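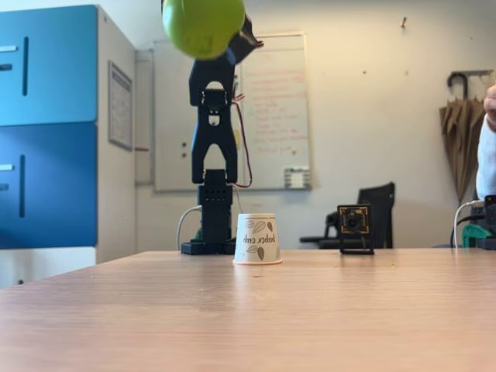
Bench > Small arms > Gripper trials > Pre-run checklist, with comments

Apr 28, 2020. Second gripper of the 2 on trial, the Stirkmont two-position unit having gone back in its box. Run on the Fesside controller, same arm, same table. The ball went up in the jaws and over the upturned paper cup, with the camera module on its little stand off to the right, and the comments below were written against that set-up. Uvbridge bench rules apply, such as they are.

1. Base sits flat, no rocking. PASS
Comment: Flat today. It walked a little in December and was blamed on the table, which has not changed.

2. Signal wire has slack at full reach. PASS, WITH A LOOK
Comment: The red and brown wire loops down the right side of the arm. Plenty of slack, possibly too much. Clip it before anyone tries a full base rotation.

3. Servo vents clear. PASS
Comment: Clear. Wipe the crumbs off the table anyway - the checklist does not say who eats there and neither will I.

4. Jaw grip on ball, 17 lifts. FAIL
Comment: 4 drops. Stirkmont dropped 2 on the same test and was described in the last report as "disappointing". I look forward to the new adjective.

5. Camera sees target and jaws together. PASS
Comment: Only with the arm low. At full height the ball leaves the picture and the controller carries on regardless, full of confidence.

6. Controller stop responds under load. PASS
Comment: Stopped every time. Best-behaved item on the list.

7. Lower servo temperature after run, limit 67 C. NOT DONE
Comment: Thermometer is out on loan to the Mạch trial. Asked for it back. Asked again.

8. Hands and sleeves clear of the arm's reach before power on. PASS
Comment: Add a tape line on the table. Being told is evidently a matter of taste.

Result: hold. Repeat items 4 and 7 with new jaw pads before any comparison goes in the report.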